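Why doesn't a steel spoon go rusty?

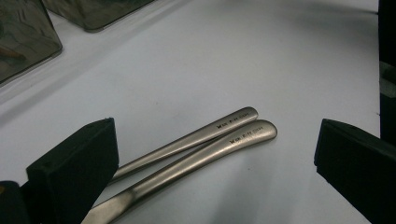

By Keabetswe Mthembu, Science Writer

Leave an iron nail outside in the rain and it will turn orange and flaky. Wash a steel spoon every day for years and it stays gray and shiny. Both are made mostly of iron. So what is different?

What is rust?
Rust forms when iron meets water and oxygen. Oxygen is a gas in the air. The iron joins up with the oxygen and the water and changes into a new, crumbly material. Rust flakes off easily, so fresh iron underneath is uncovered, and that rusts too. A thin piece of iron can rust all the way through.

What is in stainless steel?
Steel is iron with a small amount of carbon mixed in. To make it stainless, factories add another metal called chromium (say "KROH-mee-um"). A mixture of metals like this is called an alloy. Many kinds of stainless steel used in kitchens contain 16 percent chromium or a little more.

Chromium joins with oxygen too, but it makes a very thin, tough layer that sticks tightly to the metal. You can't see it. Water and air can't easily get past it to reach the iron.

What happens if you scratch it?
The layer grows back. As soon as air touches the scratch, the chromium there joins with oxygen and the gap closes up.

Can it ever rust?
Yes. Salt is the main problem. If salty water sits on stainless steel for a long time, it can break through the layer and leave small brown spots or pits. Rinsing salty food off soon after a meal helps.

Why do some spoons stick to a magnet?
Some stainless steel also has nickel in it, and magnets usually don't stick to that kind. Steel with little or no nickel often does stick. Try a fridge magnet on the things in your kitchen drawer and see which ones it picks up.

Words to know
Alloy: a metal mixed with one or more other materials
Chromium: a hard, silvery metal
Oxygen: a gas in the air that we need to breathe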